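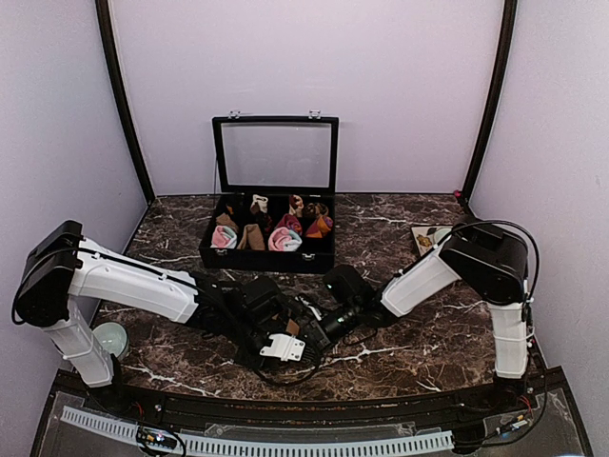
Display box with the lid raised, latches at the top edge.

Keskinen Windowed Display Box: Review
Patricio Mansilla, Jul 26, 2019

Keskinen sells this box for pins, medals and small coins. I store mineral thumbnails, which are taller and heavier, so interior depth and lid stiffness mattered more to me than the finish.

The lid is a black frame around a clear panel. Two silver latches on the lid meet catches on the front rim of the tray. Both closed squarely on my unit with the same light pressure. A thin cord on the left side limits lid travel. I would have preferred a second cord on the right, as the lid twists slightly if opened from that corner.

Empty weight on my scale is 678 g. Loaded with specimens and a foam liner it came to 1465 g, and the tray floor did not bow. Usable depth with the liner fitted is 60 mm. Anything taller touches the panel.

The older Jivik case has 68 mm of depth and a looser hinge. The Nirnley is cheaper but closes with a magnet, and mine opened twice in transit.

Dust sealing is average. After six weeks on an open shelf there was a fine line of dust along the hinge side and none at the front. A strip of felt tape fixed it.

Recommended for flat or low items. For tall specimens, buy the Jivik and tighten the hinge screws.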